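Print this page | E-mail this page

Facilities Help Desk: Closed Tickets
May
Logged by Leopoldo Barajas

Subject: Rocking prep table, teaching kitchen, Domcombe building
Status: Closed
Priority: Normal

Problem as reported

The Tridano table in the teaching kitchen rocks when anyone leans on it. The person who called it in said it was worst when chopping, and that a full bowl had slopped over during the morning class. They had folded some cardboard and put it under one leg. It helped for a day and then the cardboard went flat.

First visit

Took out the cardboard and checked the table with nothing on it. It rocked corner to corner, not side to side. That usually means either one leg is short or the floor dips. Turned the table ninety degrees and tried again. The rock stayed with the same leg, so I put the floor aside for the moment and looked at the table.

Flipped it onto a blanket with help from the kitchen. All the bolts at the top plates were in. Two of them on the bad leg turned by hand. Tightened those, then went over the rest with the same wrench. Put it back on its feet. Better, still not right. Pressing down on the corner gave a small click.

Checked the glide on the bottom of that leg. The thread was full of dried flour paste and the glide would not screw in or out. Sprayed it and left it for the afternoon. The kitchen was told they could use the table for cold prep and not for anything hot until I came back.

Second visit

The glide came free with pliers but the plastic foot split. Went through the parts drawer. We have Pultwood glides in there, which look the same and are not. They go in three turns and bind. Do not force them. If someone has already done this on another table, please tell me which one so I can check the thread.

Ordered a pack of the right size from Söderlund. They sell them in bags of 100, no smaller, so we now have plenty. The bag is in the second drawer, labeled. It came to 18 dollars and went on the kitchen's account with their okay.

Third visit

Fitted a new glide on the bad leg and replaced the other glides while I was there so they would all be the same height. Set the level lengthwise and then across. Backed the new one out half a turn. No rock and no click with an empty top.

An empty table is not much of a test for a kitchen, so I asked them to set it up the way they would for a session and leave it for me to try.
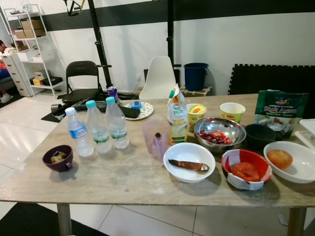 With the water bottles, the juice carton and the steel bowl on it, I leaned on each corner in turn and then pushed on the end with my hip. Nothing slid and the water in the bottles settled right away. I also did the chopping test on a board at the corner that had been the problem. No click.

Then I moved the table a foot toward the wall and did it again, to be sure about the floor. There is a slight low spot near the drain. With the table standing over it you get a very small movement, maybe the thickness of a card. I showed the kitchen where it is and put a strip of tape down. If they keep the legs on the near side of the tape they will not notice it.

Still open or passed on

The low spot by the drain is a floor job and not mine. Sent to building maintenance as a separate request.

The kitchen asked if the top could be refinished. I said no for now. The finish is sound and I would sooner not have the table out of use in the middle of a term. Wipe it with a damp cloth and dry it. Please stop pouring water under the table to rinse the floor, as that is how the paste got into the glides.

One of the stools also has a loose rung. It was not on this ticket. Please open a new one and say which stool.

Follow-up

Called the kitchen roughly a week later. They had run their usual classes and had no complaints. Asked them to check the leg bolts by hand at the start of each month and call me if any of them turn. The wrench that fits is on the hook inside the supply closet door. It needs to stay there.

Closing the ticket. If the rocking comes back, reopen this one so the history stays together.

L.B.

Contact the Facilities Help Desk | Copyright Domcombe Facilities | Back to top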